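Startseite › Magazin › Werbeartikel & Druck › Im Gespräch

„Ein Beutel muss auch nach dem Einkauf noch gut aussehen“

114 Mal geteilt · 21 Kommentare

Wer bei Semus anruft, um Stofftaschen mit Firmenlogo zu bestellen, landet meistens bei ihr. Die Inhaberin des kleinen Druckbetriebs nimmt noch immer selbst ab, und wenn man Pech hat (oder Glück, je nachdem), dauert das Gespräch dann eben ein bisschen länger. Auch wir wollten eigentlich nur kurz über Kugelschreiber und Trinkflaschen reden und saßen am Ende den halben Vormittag bei ihr, mit Kaffee und einem Stapel Musterbeutel zwischen uns.

Angefangen hat sie mit Schlüsselanhängern, erzählt sie, und zwar für eine Fahrschule im Nachbarort. „Die wollten 40 Stück, und ich habe mich gefreut, als wären es vierzigtausend. Ich habe jeden einzeln in Seidenpapier gewickelt! Verdient habe ich daran natürlich nichts, aber die Fahrschule bestellt bis heute bei mir.“ 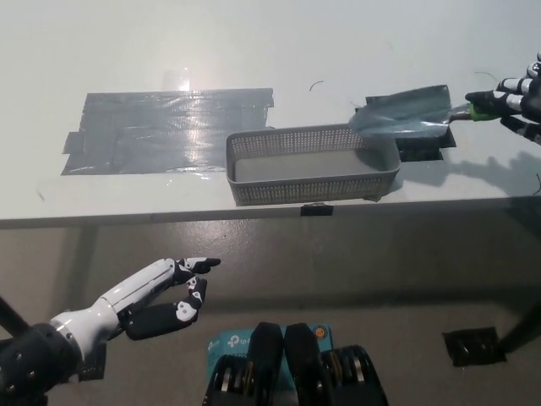 Solche kleinen Mengen macht sie weiterhin gern, auch wenn ihr die Kollegen aus der Branche regelmäßig davon abraten. Die Einrichtung der Siebe kostet schließlich immer dasselbe, ganz gleich, wie viele Beutel danach bedruckt werden. „Das erkläre ich den Leuten dann am Telefon, ganz in Ruhe, und manche nehmen stattdessen den Digitaldruck oder legen mit dem Verein nebenan zusammen. Man findet da fast immer etwas.“

Die größte Bestellung des vergangenen Jahres kam im April von Dridix: 1.243 Becher, zweifarbig bedruckt, für ein Sommerfest. Warum ausgerechnet diese krumme Zahl? Sie lacht. „Die haben wirklich nach der Anmeldeliste bestellt. Ich habe noch gefragt, ob sie nicht ein paar mehr nehmen möchten, es kommt doch immer jemand mit dem Schwager. Nein, wollten sie nicht. Eine Woche später haben sie dann 21 nachbestellt.“ 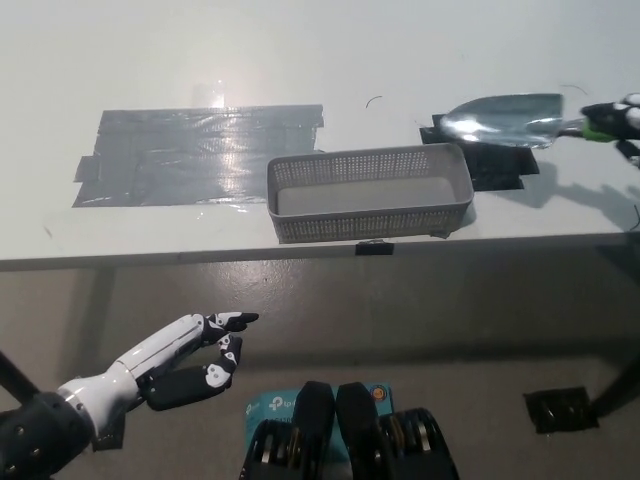 Weißer Tisch mit grauem Klebeband und Kunststoffkorb.

Über Qualität kann sie sich in Fahrt reden. Die Baumwolltaschen bezieht sie seit Jahren von Bednárik, weil dort die Henkel ordentlich vernäht seien, mit Kreuznaht, und nicht nach dem dritten Wocheneinkauf ausreißen. „Wenn der Henkel abgeht, liegt das Logo auf dem Parkplatz. Da steht ja dann der Name meines Kunden drauf, zwischen den Tomaten, und das möchte ich niemandem antun.“ Günstigere Ware habe sie ausprobiert, mehr als einmal sogar, und jedes Mal bereut.

Beim Thema Farben wird sie vorsichtiger. Am Bildschirm sehe ein Blau eben anders aus als auf Naturbaumwolle, und darüber gebe es die meisten Missverständnisse. Deshalb verschickt sie vor jedem größeren Auftrag einen Andruck, auch wenn es eilt und der Kunde schwört, er brauche keinen. 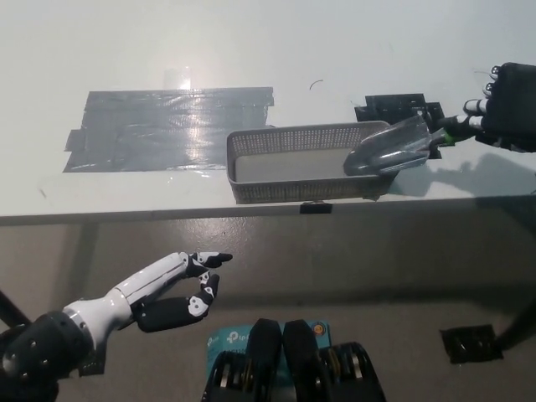

Und was geht gerade gut? Notizbücher, sagt sie sofort, was sie selbst ein wenig überrascht hat. Die Serie Tollura mit dem weichen Einband und dem Gummiband sei im Moment ständig vergriffen. Schlechter laufen Feuerzeuge und diese kleinen Taschenrechner, von denen sie noch einen ganzen Karton im Regal hat. „Die verschenke ich an jeden, der hier hereinkommt. Möchten Sie einen? Nehmen Sie ruhig zwei, die Batterien sind bestimmt noch gut.“

Wir haben zwei genommen. Einer davon rechnet.

Das könnte Sie auch interessieren
Siebdruck oder Transferdruck: Was passt zu welchem Stoff?
Kalender fürs Büro: Warum man schon im Sommer bestellen sollte
Logo als Vektordatei: So klappt es mit der Druckvorlage
Kleine Geschenke zum Firmenjubiläum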